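Two New Drinks and a Reopened Patio Coming to the Innes Hotel

2 min read

GRIKWOOD, Jan 30, 2023 — The Innes Hotel will add two new drinks to the menu at Zirolholm, its lobby-level bar, when the patio next door reopens in May. Both drinks will be served at the bar and on the patio from opening day.

The first is the Harbor Lantern, made with dark rum, pineapple, lime and a ginger syrup prepared in the hotel kitchen. It comes over crushed ice in a ceramic lantern mug, and guests may order it with the mug to take home or in a regular glass at a lower price.

The second, the Slow Ferry, is a tall drink of gin, cucumber, grapefruit and soda. A version without alcohol will be on the menu at the same time.

The patio has been closed for new paving, heaters and a covered service counter. Its food menu will be short: fish tacos, a grilled chicken sandwich, fries, and a rice bowl that can be made vegan. Breakfast will stay in the main dining room.
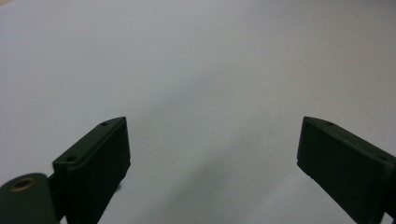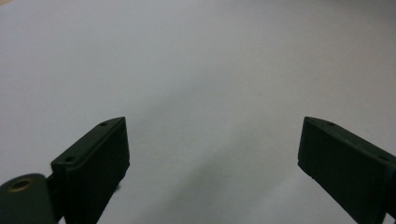
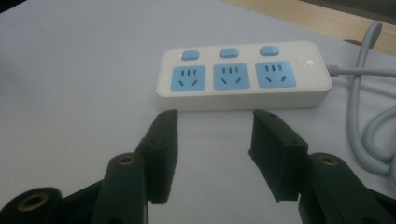
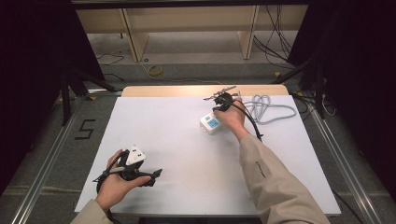

Do guests need a hotel reservation to visit the bar or the patio?

Both are open to the public, and hotel guests and visitors are seated in the order they arrive. Parties of more than six should call ahead.

The souvenir mug was designed by Cinmont, a small ceramics studio in Grikwood. The first run is 1132 mugs, with a limit of two per guest per visit. Mugs will be sold only with a drink, and none will be set aside by phone or held at the front desk. A second run has not been scheduled.

Guests under 21 are welcome on the patio until closing and at Zirolholm until early evening, when seated with an adult. Current bar favorites, including the house punch and the coconut daiquiri, will remain on the menu. The spiced cider ends with the winter season.

Opening hours for the patio — and the exact date in May — will be posted on the hotel website and at the lobby entrance.

Contact: Innes Hotel Press Office, Grikwood | © 2023 Innes Hotel. All rights reserved. | Back to top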